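Pamo Interview Transcripts - README

Maintainer: Ifeanyi Ekwueme
Last updated: 26 March 2026
Status: second release

Summary

Pamo is a set of celebrity interview transcripts from the Laltska entertainment desk. It covers 52 published interviews with film and television actors, most of them recorded in hotel suites during press tours. Each record holds the raw transcript and the version that ran. The main use is the study of how spoken answers get trimmed for print.

Contents

transcripts/ - one text file per interview, UTF-8
published/ - the edited text, same file names
meta.csv - outlet section, length in minutes, release being promoted
notes/ - transcriber notes, where they exist 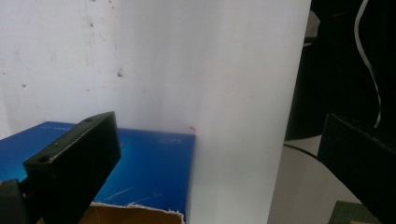 File names use the interview number and the section code. The section code is OLA for the Olatunji column (long profiles) and ROS for the Rosia column (short questions over drinks). A few early profiles ran in both columns. They are filed under OLA only.

Transcription

Recordings were typed by hand and checked once against the audio. Laughter, pauses and interruptions by publicists are marked in square brackets. Crosstalk is marked [xt] and is not split by speaker. Restaurant noise made over 40 passages impossible to recover; these carry the tag [unclear] and a time code.

Speaker labels are INT, SUBJ and OTH. OTH covers publicists, servers and anyone else who talks.

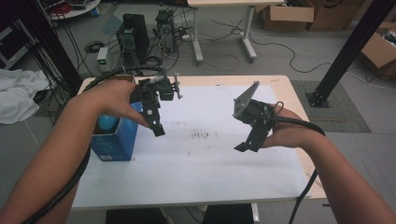
Two hand-held grippers over a table covered with white paper.

Known problems

- Two interviews have no published version. The pieces were dropped before print.
- Film titles appear as spoken, so working titles do not always match meta.csv.
- Time codes in the ROS files restart after each break in recording.

Removed material

Phone numbers, home addresses and remarks made off the record were cut before release. Cuts are marked [removed] with no length given. Audio is not part of the set.

Terms

Research and teaching use only. Quotes should be taken from published/ - the raw text was never approved for print. Send corrections to the maintainer with the file name and line number.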